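Plirwood Users Help > Recording and datasets

How varied do my demos need to be before I train?
Posted 27 November 2023 by mudroom_pete
Tags: recording, teleop, household scenes, imitation

Hi all. Hobbyist, kind of in over my head, please be gentle.

I've been recording pick and place demos in Plirwood with a gamepad for a few weeks now. The setup is one kitchen, one arm on a rolling base, and the job is always "move the cup to the tray." I have 112 demos saved and I trained the small policy that comes with the starter kit. In the kitchen I recorded in, with the cup more or less where I always put it, it does great. I was very proud of myself for one evening.

Then I slid the cup to the other end of the counter and the arm went to the old spot, closed on nothing, and carried the nothing over to the tray. Very carefully, too! Same result when I swapped in a different apartment from the Sisodia pack, except it didn't even face the counter.

So my questions:

Do I just need more demos? I've seen people mention 2000 as if it's a normal number and I do not have the thumbs for that.

Should I be spreading them over lots of rooms, or really nailing one room first?

Do I keep the takes where I fumbled? I have a folder full of ones where I bumped the counter or dropped the cup and picked it up again. I've been leaving them out.

Also, if anybody has opinions on how to write the instruction text that goes with each take, I'd love to hear them. I've been pasting the same sentence every time and I'm starting to suspect that's dumb.

Thanks in advance, and sorry if this has been asked before. Search gave me mostly install problems.

3 replies

gridlock_sam

More data. Turn on random placement in the scene settings, it's under Layout. And make sure you hit Apply before you start recording or it keeps the old layout, that got me for two nights.

tova_in_the_garage

I'd disagree a little with just "more data." I had a pile of demos bigger than yours and the same carrying-the-nothing behavior, and adding another pile of the same kind did zero for me. If the cup is always in one spot, the policy can get through every take without looking at the cup at all, so of course it doesn't look.

What worked for me was boring. Before each take I move the object somewhere I haven't had it in a while, and I start the base from a different place too. I keep a sheet of paper with a rough drawing of the counter and put a dot where each take started. When I see a blank area on the drawing I go fill it. The random placement Sam is talking about is fine, but the default range is tiny (a hand's width or so, I think) and you have to widen it yourself.

On the fumbles I'm honestly not sure. I delete the ones where I wandered around lost and keep the ones where I recovered quickly. No science behind that whatsoever.

Don't bother with the policy settings yet, by the way. I lost a whole weekend to the learning rate and the fix was moving the cup.

EDIT: Sam's right about Apply.

Ilona Kiss

Hi Pete! Your post could have been mine from last winter, so I'm going to go on for a bit, get a coffee.

I record household scenes in Plirwood for a small group here in Zaltoddale, and I use Laltska to log the takes and write the text. We do kitchens, bathrooms, the odd hallway. I'm one of the people holding the controller, so this is from the thumbs side of things and you should take my training advice with some salt.

First, on the number. Please forget 2000 for now. That figure tends to come from people training something that should handle every room and every object, and a good chunk of those are scripted takes that no human drove. For one task, with a cup, I got something decent out of roughly 5 hours of driving, once I quit repeating myself. Your 112 aren't wasted either. Keep them, just stop adding more that look like them.

Rooms: I'd go wide earlier than feels comfortable. I spent ages polishing one kitchen and the policy learned that kitchen, floor color and all. When I switched to doing a handful of takes per room and then moving on, my success rate in the original kitchen dipped for a while (I panicked, my coworkers were very patient) and then came back up, and the new rooms started working as well. If the Sisodia pack is what you've got, use all of it, including the rooms that have nothing to do with your task. A bathroom is great practice for a base that needs to learn what to do when there's no counter where it expects one. You can do cup takes in there too, the cup doesn't care.

One thing that'll bite you: leave a couple of rooms out completely. Don't record in them, don't even do a test drive and save it by accident like I did. Those are for checking. If you check in rooms you recorded in, you'll get your proud evening all over again and then the same sad morning.

Fumbles, my favorite topic. I agree with Tova about deleting the lost-and-wandering ones. The drop-and-regrasp ones I keep every time, and these days I even make some on purpose. I start the take with the gripper a bit off to the side of the object, or already too low, and then drive out of it. A policy that only ever saw clean approaches has no idea what to do the first time it's off by a little, and it's always off by a little. Counter bumps are a judgment call. If the arm touched and backed off, keep. If you shoved a pot across the counter and kept going, bin it. In Laltska there's a flag for this (press F during playback) and you can filter by it later, so you don't have to decide at midnight. I flag and decide the next day, when I'm less attached to a take that took me nine tries.

Also check that your camera and your actions are lined up in time. Play back one take slowly and look at the moment the fingers close. If the picture shows them closing a few steps after the log says so, fix that before anything else. I had one whole batch, 27 takes, where the video lagged and it quietly made everything worse.

And don't record tired. You get sloppy in a very consistent way (I start approaching everything from the right) and the policy picks it up immediately. Little and often is better. I do a short block after breakfast and another after lunch and then I'm done with driving for the day and do the text.

Which gets me to your last question, and no, it isn't dumb, everybody pastes the same sentence at first. Two starting views from one of our apartments:

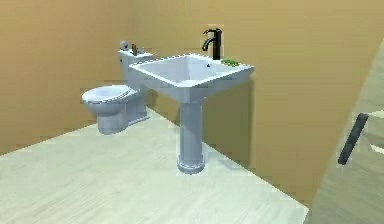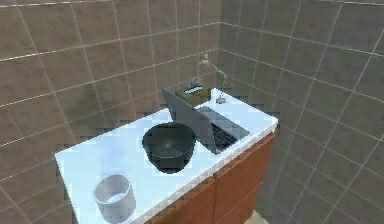

Instruction text is the part I used to rush, and it's where I'd put your next free evening. My old habit was to pull the asset name from the scene list and drop it in: pick up the such-and-such, put it on the so-and-so. The trouble is that asset names know more than the camera does. Take the bathroom one, with that flat green item on the back ledge of the sink, over by the wall. Whatever the list calls it, I write "the green thing on the sink," since that's how a person standing there would say it and it's what the policy has to go on. Same with the white cup on the counter. I can't see a handle from there, so "grab the mug by its handle" never goes in for that view, and I'll say "the white cup" or "the cup at the far end from the lamp." I try to write three or four versions per layout and mix them up: one with the color, one with the position, one that's a bit lazy, like "get the cup." The lazy ones matter, people are lazy. For position I like to use a neighbor that's easy to find, and in that kitchen the dark pot is handy, sitting right beside the laptop.

For your cup task I'd also add a few takes where the instruction asks for something else on the same counter. If "move the cup" is the only thing it ever hears, it'll go for the cup when you say pot. Ask me how I know. It doesn't need to be many, enough that the words make a difference to what happens.

When you randomize the layout, look at the result before you drive. I toss a layout if the target is completely hidden behind something from every start position I plan to use. Partly hidden is good, keep those, they're annoying to drive and useful.

Oh, and name your takes by room and layout number and not by date. I have a folder called "november good" and another one called "november good 2" and I couldn't tell you what's in either of them.

Good luck, post your held-out numbers when you have them, even if they're bad!

mudroom_pete

Wow, thank you all. Moved the cup, moved the base, drew the counter on the back of an envelope. Already have a big blank patch near the stove. Quick follow-up for Ilona, does the F flag survive export? Mine seems to vanish when I reopen the project.

Ilona Kiss

Only if you tick "keep review marks" in the export window. It's off by default and it resets when you update.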